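# Re-centering the gripper and wrist camera on the Bavness cell

Sun 24 November. Replaces the July notes, which were written for the old finger mounts. 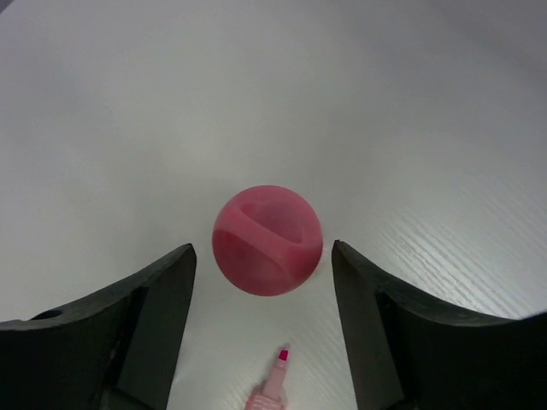 *Wrist camera view with the fingers open and the ball midway between the tips.*

This page covers the full centering routine for the small tabletop arm in the Bavness cell: finger check, finger alignment, camera alignment, and the test run at the end. Do it after any finger change, after the camera has been taken off its bracket, or when the arm starts nudging things sideways before it closes on them. If you have only moved the table, skip to "Setting the table height."

Allow an hour the first time. Most of that is waiting for the servos to settle.

## What you need

- The printed finger pair, black, current revision
- Two spare finger screws and the small hex driver from the Fornstead kit
- A soft ball that fits easily between the open fingers
- A flat steel ruler
- Lens cloth
- The Mekura control software, with the arm profile loaded
- A marker for the table, washable

Any round object will work as a target as long as it is soft and doesn't roll by itself. A ball with a groove or seam in it is useful, because you can see in the camera view whether it turned when the fingers touched it. A smooth one can spin without you noticing.

## Before you start

Home the arm and let it finish. Turn the servos off from the software and then at the switch on the base. The fingers will drop open a little when the power goes. Support the wrist with one hand, as it sags by a couple of inches on this arm and the camera is the first thing to hit the table.

Save a copy of the current profile. Put the date in the file name. We lost a good set of offsets in July by overwriting them, and it took most of a day to get back to where we were.

## Checking the fingers

1. Wiggle each finger at the tip. There should be no play at the mount. Play further back, in the linkage, is normal up to a point.
2. Look at the inner faces. They have to be flat and clean. Wipe them with a dry cloth. Don't use alcohol on the printed parts.
3. Check the pointed tips for wear. A rounded tip still grips, but you can't use it as a reference for the camera, and the rest of this page depends on that.
4. Look for cracks near the screw holes. Replace both fingers if either one is cracked. A new finger paired with an old one never lines up well.

When you refit a finger, tighten the screws until they stop and then a small amount more — they go into plastic and will strip. If one has already stripped, use the other hole position and print a new part when you can.

## Lining up the fingers

Turn the servos back on. In Mekura, open the gripper panel and set the opening to zero. The inner faces should meet along their whole length. Hold the ruler behind them and look for light.

If light shows at the tips only, the fingers are toed out. Loosen the screws on the left finger by half a turn, press the tips together, and tighten again. Do the same on the right only if the left wasn't enough.

If light shows at the base, check for something stuck under the mount. It is nearly always a bit of print support that wasn't cleaned off.

Next, read the raw gripper value with the fingers closed. On our arm it is 1,843. Yours will be different. Write it down. Open the gripper fully, close it again, and read the value a second time. It should come back within 7 counts. If it doesn't, the servo horn has slipped on its spline and has to be reset before you go any further. See the Hồ servo page for that job.

Enter the closed value in the profile as `grip_closed` and save.

## Lining up the camera

The camera sits on its bracket at the wrist and looks out along the fingers. What you want is a view where both fingertips are visible, at nearly the same height, with the same amount of each finger on either side. The lens is wide, so straight lines bend near the edges. Ignore the edges and work from the tips.

1. Clean the lens.
2. Open the gripper to a gap wider than your ball.
3. Turn on the center line in the viewer.
4. Compare the distance from the line to each tip. If the left tip is closer, the camera is pointing too far left. Loosen the bracket screw and turn the camera slightly to the right.
5. Compare the height of the tips. If one is higher, the camera is rolled. Turn it in the bracket until they match.
6. Tighten the bracket and check both again. Tightening usually pulls the camera to the right a little, so you may have to leave it slightly left on purpose.

The tilt is less critical. Set it so you can see the tips and a good stretch of table beyond them. If the tips take up the middle of the picture, you won't see an object until the arm is almost on top of it.

## Placing the target

Put the ball on the table and jog the arm until the ball stands on the center line, between the tips. Use slow jog. Lower the wrist in small steps and watch the gap on both sides of the ball.

A pale table makes this easier. The dark fingers stand out well against it, and so does a bright ball. Watch out for glare, though. If the surface behind the ball washes out, move the lamp and not the arm.

Now look at the arm itself from the front, with your eyes level with the table. The ball should be centered between the fingers from there too. When the view from the camera and the view from the front disagree, the camera is wrong. Go back to the previous section.

Close the gripper slowly and stop at first contact. Both fingers should touch the ball together. If one touches first, the ball gets pushed, and you will see its seam shift in the viewer. Note which side touched first and adjust `grip_center` in the profile by two counts toward the other side. Open, put the ball back, and try again.

Two or three rounds of this is normal. If you need more than that, something is loose.

## Setting the table height

The arm needs to know where the table is, or the tips will dig in. Remove the ball. Close the gripper, jog down until a sheet of paper just drags under the tips, and save that height as `table_z`. Then add clearance. We use 12 steps, enough to cover the slight bow in our tabletop. Less than that and the tips scrape on the side nearest the base.

Do this at the near, middle and far positions. Use the highest of the three readings.

## Test run

Load the pick test from the Bavness folder. It picks the ball up, lifts it, sets it down in the same place, and opens. Mark the ball's position with the washable marker first. Run it slowly once with your hand near the stop switch, then let it go through the set at normal speed.

Check after the set:

- The ball is still within its own width of the mark
- The seam points roughly the same way it did at the start
- No finger screw has backed out
- The closed gripper value hasn't changed by more than the limit given earlier

## Common problems

**The ball squeezes out forward.** The grip is too far back on the ball, or the fingers are toed out. Check the alignment at zero opening first, then move the grasp point forward.

**The grip is fine by hand jog but off in the test.** The arm is moving faster than it can settle. Increase the pause before closing. Ours is set to 148 milliseconds.

**The camera view drifts over a few days.** The bracket screw is working loose. Add a lock washer. Thread lock is not a good idea next to this plastic.

**One finger buzzes when closed.** The closed value is set too tight and the servo is pushing against the stop. Raise `grip_closed` by one or two counts until it goes quiet.

**The tips leave marks on the table.** Redo the table height, and check that the profile you saved is the one that's loaded.

When everything passes, save the profile again under a new name and copy it to the shared drive. Write the closed value on the tape on the base, and cross out the old one.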